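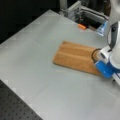
A tan towel, folded, on a gray table.

The Number 5 Is Not Dead

The campaign to save the number 5 bus began on Plivar at lunchtime, and by evening it had a slogan, a logo and no one who rode the bus.

I rode the bus, so I was invited to join. My first job was to say something moving. I wrote that the 5 had carried me from Clustine to Pimwood every morning through February, when the heater worked on one side only and we all sat on that side, leaning. The organizers took out the heater and put in the word "lifeline." I got 3 hearts and an offer on winter tires.

By then we had 111 signatures. We needed 500 before the county would agree to be embarrassed. 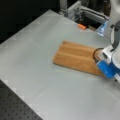 The petition itself ran to four drafts, and each one was angrier and said less. In the second we demanded a bus. In the third we demanded a conversation. I tried to keep the timetable in, but it kept getting tucked under something else, and the whole page came to resemble that towel, long ridges and grooves from end to end and one end of it out of sight. We posted it anyway - the logo was very good.

Then someone suggested we all ride the 5 together, as a gesture. The idea was warmly received. People changed their profile pictures to a bus. 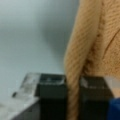 One commenter from Pimwood asked what time it left. It was the first question we had been sent, and it sat there through the afternoon while the organizers discussed tone. "Ten past seven," I typed at last, "outside Simões, by the bakery door."

Next morning I got there early. The commenter was already in line, holding exact change, and wanted to know which side had the heater.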